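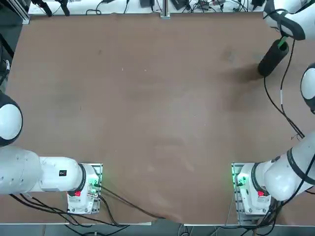

Niskanen workshop tables: progress to 8 January 2025

Prepared for the Floson fund by Rodrigo Nieto

The big brown tabletop is in daily use and has already picked up the scuffs, smudges and darker worn patch that the catalog promised it would resist. We have filed the catalog under fiction.

Spending stands at 80 percent of the grant. The rest is held for resurfacing, which Pradness quoted at 43 dollars a square foot – a price that made us fonder of the scuffs. A second quote is due from Flaltament.

We wiped down one corner with their sample cleaner 200 times. The smudges faded a little. So did our interest.

Still open: 2 stools on back order, and a decision on whether to sand the worn patch or leave it alone. I favor leaving it until April, when the next payment arrives. Please let me know if the fund objects.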